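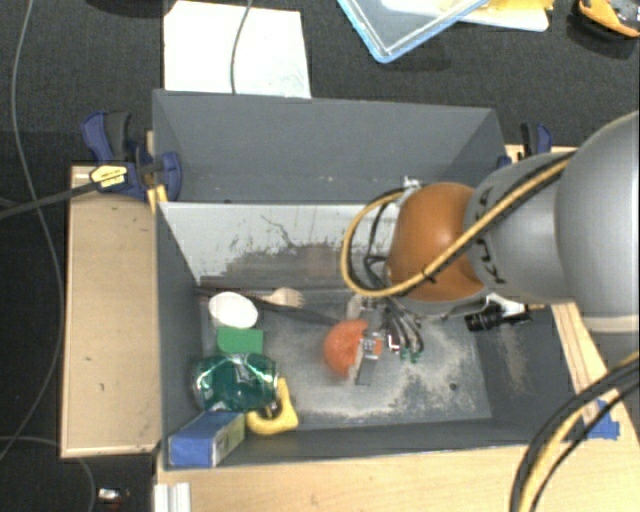 KUKA arm over a dark gray bin

Wording and order of names in a condolence notice from a town association

Posted by Lensa Abera, 13 August 2019

I keep the records for the Kurkine hometown association and have been asked to draft the condolence statement for our late patron, who held a chieftaincy title in Kurkine and also chaired the Duan district council for two terms. The statement goes to the newspaper first and is then read out at the burial in September.

Three points are unclear to me. Does the traditional title come before or after the civil one? Do we name the paramount ruler before the immediate family when expressing sympathy? The paper's notice page allows 80 words for the short form, and the full list of his offices alone takes up 35. What can be dropped without giving offense?

The family has sent a list but no order of preference.

tollero_clerk

Order of titles: traditional title first, then religious title if any, then professional title, then given name and surname. Former offices go after the name, set off by a comma, with the word "former" or the years of service. A council chair who has left office is not "Chairman" in front of the name, even if everyone in town still calls him that. Check the spelling of the chieftaincy title against the palace's own letterhead. Newspapers will print whatever you send.

Order of sympathy: this depends on who is issuing the statement. When a palace or a government office issues it, the usual sequence runs family, ruler and council, town, state. A hometown association normally follows the same sequence. If the deceased held his title from the paramount ruler, some associations put the ruler first. Ask the palace secretary in writing and keep the reply with your minutes. We had a dispute in Tollero over exactly this, and the letter settled it.

Length: for the short form, keep the highest traditional title and the highest civil office. Everything else belongs in the full statement. A workable split is name and titles in 15 words, the fact of the death in one sentence, one sentence on service to the town, one on sympathy, then the signature line. Do not give a cause of death unless the family has released one.

The signature line should carry the name and office of 2 officers, normally the president and the secretary. A notice signed only "the Association" may be returned by the paper for confirmation, and you lose several days.

J. from Jando

Family first always. The ruler will understand.

Also don't write "untimely" if he was an old man, people do it every time. We used "passed on" in ours and one of the elders wanted "joined his ancestors" but the church side of the family objected, so ask before you print.

tollero_clerk

Agree on asking about the wording. One addition - if the statement is read aloud at the burial, print a separate copy with the abbreviations written out in full. The reader will otherwise stop at each one.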